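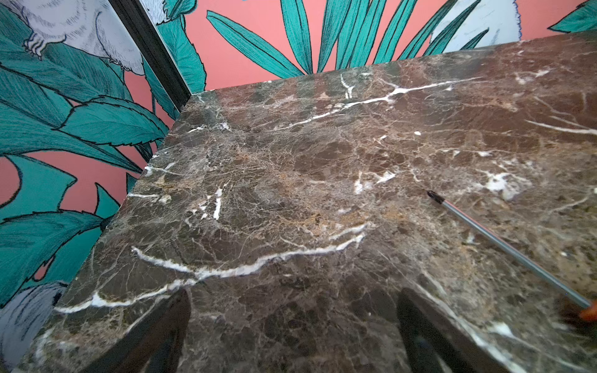

The man showing visitors around the Morkberg open day had been given a headset microphone he didn't need. There were maybe a dozen of us in the room, and he kept switching it off to answer questions.

I asked him first what the arm was for. "Right now, picking up thin things and putting them down," he said. "Thin things on hard, shiny surfaces are difficult. People think the hard part is strength." The surface was a brown marble slab with white veins running through it, and the thing being picked up was a metal rod with a black cap on one end. Behind it somebody had chosen coral wallpaper covered in big teal leaves. The brochure calls this a home setting.

I have been to four of these events and have learned to ask what happens when the visitors leave. He was open about it. "We run it, we reset it, we run it again. The reset is a person." How many runs had they done that morning? "Twenty before the doors opened." And how many were good? He looked over at his colleague from Skekar, the company that supplies the software. "Most," she said. I asked if there was a number. She said there would be one in the report.

The claim on the poster by the entrance is that the system can learn a new object from 60 tries. I asked what counts as a new object. "Something it hasn't handled," she said. So a slightly longer rod would count? "Technically, yes." And a wet spoon? "We haven't done wet."

She didn't seem bothered by the question. She has worked on arms like this one since college and thinks the people who write the posters should be made to stand next to them all day. "I'd say it's a decent research setup," she told me. "I wouldn't say it's ready for your kitchen. I have never said that." The brochure says it, on page two.

Shiny stone is a problem, she explained, when a camera close to the fingers picks up glare and the arm's own shadow. "It sees its shadow and has to know that's nothing." Does it know? "It does on this slab."

Morkberg plans to put 200 of the arms into rented apartments managed by Dudek, starting in July. I asked the man with the headset who would do the resetting there. He said the tenants would find it very simple. I asked if any tenants had tried it yet. He said that was the next phase, and turned the microphone back on for the group coming in.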